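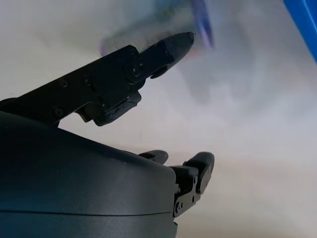
Jobs > Warehouse and Packing > Part-time

Tray Packer, Small Goods (part-time, Fevside)

2020-10-19 | Posted by Lukier Hiring Desk

Lukier puts together mixed orders of small packaged goods for corner stores and office snack rooms. We are hiring three part-time packers for our Fevside site. The job runs 13 weeks, with a chance to stay on after February.

You will work standing at a white table with a blue plastic tray in front of you. Each tray gets the items on the order slip, mostly drink cans, gum and other small boxed goods. You pick the items, set them in the tray and pass the tray down to be checked. A trained packer does up to 30 trays an hour. New people are slower and that is fine for the first two weeks.
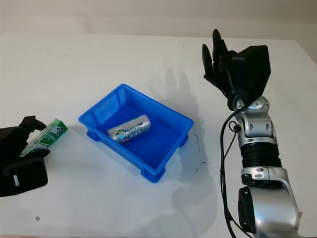 One packer from last season said the cans took her the longest to get used to, and that she wished she had been told on day one to put them in first and lay them down so they stop rolling into everything else. We now cover it in the first hour of training.

What you need:
- Able to stand for a four-hour shift with one break
- Able to read an order slip and match it to the label on the item
- Steady hands with small boxes
- Closed-toe shoes

No packing experience is needed. If you have worked a register or stocked shelves, put it on your application.

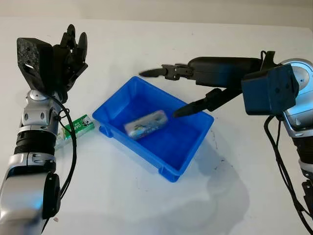 Shifts are mornings or afternoons, your choice, but you keep the same one for the full 13 weeks. Dented or torn items go to the side and do not get packed. Trays are wiped at the end of each shift and stacked under the table. Pay is hourly and goes out every two weeks. Gloves are available if you want them.

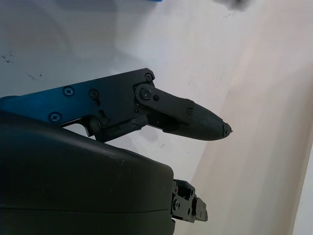 Training is paid and takes two shifts. You will pack alongside someone else for both of them, then start on short orders.

To apply, stop by the front office at 89 Gindmont Road and fill out a form, or ask for one at the Stockdale store counter. Bring a photo ID. Please do not mail résumés.

Get new Fevside jobs by email. Sign up for our weekly newsletter. You can unsubscribe at any time.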